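Laying the table, slowly

Posted in Clubs, Moaning

I said back in October that I'd give the robotics evening class at Pletden one full term before I made up my mind. I've now given it two, and my mind is still going back and forth, so you may as well have the workings.

The class project is called Over. I wasn't there when they chose the name and I've stopped asking. The aim, as written on the sheet we were all handed, is for a pair of arms to lay a place at a table and clear it again without a person touching anything. One plate, one bowl, a fork, a spoon and a cloth. My niece could do it at four, and she'd sing while she did it.
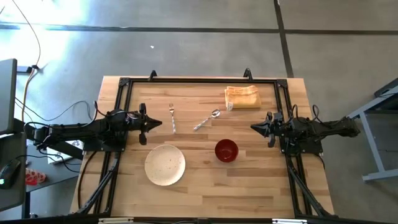

5 min read

The club paid for the arms out of a grant and I keep coming back to that, which I know annoys people. There are 17 of us signed up and one bench. If you do the sums on a two-hour session you can see how much time each of us gets with our hands on anything. The rest is standing behind someone's shoulder, saying "left a bit".

Nicanor Montes, who runs it, takes this sort of grumbling very well. He says watching is how you learn to spot a bad grasp before it happens. I think there's some truth in that, and I also think it's what I'd say if I had one bench.

What bothers me more is how we talk about results. The week before the Easter break our group wrote down 62 tries at picking up the fork, and we got it 35 times. Up on the whiteboard this became "fork working". Well, is it? If I picked up my fork a bit more than half the time I'd be taken to see someone. I said so, and the answer was that most of the misses came early on, before we'd changed the approach angle. Fine, but then throw the early ones out and count again from nothing. We haven't done that yet. It's on the list for Wed 17 April, underneath "tidy cables".

Forks are horrible, by the way. A fork on a flat table gives you almost nothing to get under, and if the fingers come down a hair too high they close on air and the arm carries on as though it has won something. It will lift nothing, carry nothing across the table and put nothing down beside the plate with great care. I laughed the first time. By the tenth I wanted to go home.

The cloth is worse in a different way because it never lies the same twice, so anything you taught the arm last week is only loosely about this week's cloth. Slanina (the other club, the one we're meant to be friendly with) dropped cloth from their list entirely and swapped in a sponge. There was some sniffing about that in our room. I thought it was the most sensible decision anyone had made all year.

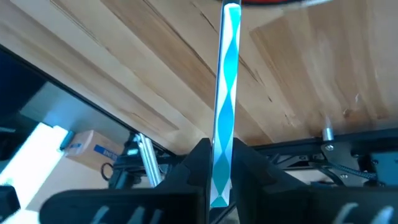
Then there's the matter of how hard to squeeze. Too soft and the thing swings round in the fingers as soon as the arm speeds up, too hard and the motor sulks and the software stops everything. Our group set it by feel, which means one of us typed a number, we all looked at it, and someone typed a smaller number. I asked whether there was a table we could look up. There is one, but it's for a different set of fingers.

I should be fair, so here's the bit where I'm fair. I've learned more about why things go wrong in these two terms than I did in three years of reading about it on the bus. I can look at a grip now and tell you which way the object is going to turn. I know that moving slowly fixes a lot, and that people will do almost anything before they agree to move slowly. And the younger ones in the group are very good. One girl rewrote the part that decides which arm goes first, on a train, and it was better than what we'd been using since the start.

But the end-of-year showing is at Citau and the plan is to run the whole place setting, start to finish, in front of parents. I've asked for it to be run ten times with the score put up on the wall, misses and all. The other view is that we run it until it works and then everybody claps. You can guess which is winning. The showing page on the club site has had 647 visits, apparently, so I'm told there's "real interest" — I must be a fair few of those myself, checking whether they've changed the start time.

I'll go, obviously. I'll be the one near the back with a pencil. If the fork goes down on the correct side of the plate I'll say so on here, and if it doesn't I'll say that as well.

Comments are open again now that I've sorted out the spam. If you've got a decent way of picking up a fork, please leave it below.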